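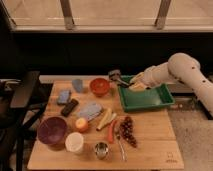
Burkside Shared Kitchen: walk-through checklist, December

Filled in by the incoming shift lead. Mark OK, FIX or NOT SEEN. "Probably fine" has been written on this form before and it goes down as NOT SEEN.

1. Exits and aisles
Back door opens fully from inside: OK
Aisle to back door clear: FIX
Comment: Flour sacks again. The last three sheets say "moved." Moved where, a foot to the left?

2. Fire
Extinguisher gauge in the green: OK
Extinguisher tag signed: FIX
Comment: The tag has initials but the month is blank. I don't accept that as an inspection.
Hood filters cleaned: NOT SEEN
Comment: The log says yes. I ran a paper towel along the lip and it came back brown. Either the log is wrong or the cleaning was very quick.

3. Cold storage
Walk-in at 40 F or below: OK on the door display
Comment: The Vonbridge display reads the same number every time I look, even with the door propped open. Put a separate thermometer on the middle shelf and write down what that one says.
Raw meat stored below ready-to-eat food: OK
Date labels on everything opened: FIX
Comment: Two tubs marked "new." New when?

4. Work surfaces
Wood tops free of deep cuts and splits: OK
Tops oiled this month: NOT SEEN
Comment: Gumetti sells its board oil as lasting 100 washes. I'd like to know whose washes. Keep oiling monthly.
Raw and cooked prep kept apart: OK

5. Electrical
Cords undamaged: FIX
Comment: Mixer cord has tape on it. Tape is not a repair. Unplug it and leave it unplugged.
GFCI outlets trip on test: OK, tested both by the sink at 10 a.m.

6. Handwashing
Soap and paper towels stocked: OK
Hot water at the hand sink: FIX
Comment: Lukewarm after a full minute. The Navarrete work order, number 736, is marked closed. Please reopen it.

7. First aid
Kit on the wall and complete: FIX
Comment: Kit is there. No burn dressings and no blue bandages, which are the things a kitchen uses.

Result: not passed. Recheck items 1, 2, 5 and 6 before the evening booking. Bring this sheet along and do not start a fresh one.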